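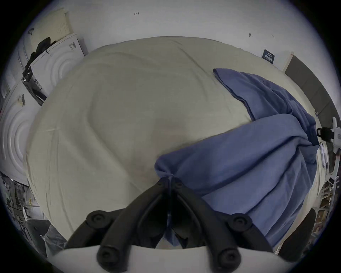 Figure 1. Blue sheet over the cream fitted sheet, large bed, sheet crumpled.

Bed Making Times and Methods in Shared Housing
Mélanie Bélanger, Trevor Fehr, Noémie Simard
Instructor: Chantal McIntyre
Submitted 19th April

1. Background

Our group looked at how people make a large bed and where the time goes. The idea came from Trevor's job at the Plaledholm guest house, where new staff are shown one way of making a bed and most of them end up doing it another way. We wanted to compare methods under the same conditions and write a short instruction sheet that a new person could follow.

2. Setup

All trials used one large bed with a fitted sheet already on the mattress. The top sheet started in a heap on one side of the bed, as in Figure 1. We chose two different colors, cream for the fitted sheet and blue for the top sheet, so that gaps and crooked edges would be easy to see. No pillows or blankets were used in the timed part.

We ran 50 trials with 11 participants. Each person was told to start from the heap and stop when they thought the bed was made. Noémie kept the time and Mélanie filled in the score sheet.

3. Methods compared

Corner first: find one corner of the top sheet, take it to the matching corner of the mattress, and work from there.

Center first: spread the sheet from the middle of the heap and fix the corners at the end.

Shake out: hold one short edge with both hands, lift, and let the sheet fall over the bed.

Participants did not have to finish with the method they began with. Switches were written down.

4. Results

Corner first gave the straightest result. The slow part was finding the first corner. When the sheet was bunched up, people often pulled on a fold in the middle and had to let go and look again. After the first corner was placed, the rest went quickly.

Shake out was the fastest for people who had done it before. Those who had not usually got the sheet down at an angle and had to walk around the bed to fix it. Center first was slow for everyone, and in 26 of the trials it was either abandoned or not tried at all.

Creases in the fitted sheet were a separate problem. Long diagonal wrinkles showed through the top sheet even when the top sheet was square on the bed. We had not put this on the score sheet at the start and added it partway through, so the early trials have no crease score.

5. Instruction sheet

Pull the fitted sheet tight at the sides and smooth it by hand.
Find a corner of the top sheet by following the hem.
Place that corner, then the one across from it.
Pull the sheet down to the foot of the bed.
Check that both sides hang the same length.

6. Limits

We used one bed and one pair of sheets. A heavier sheet may behave differently in the shake out method. Sheldon Boychuk suggested repeating the trials in September with a bed pushed against a wall, and Trevor has asked the guest house for the use of a room.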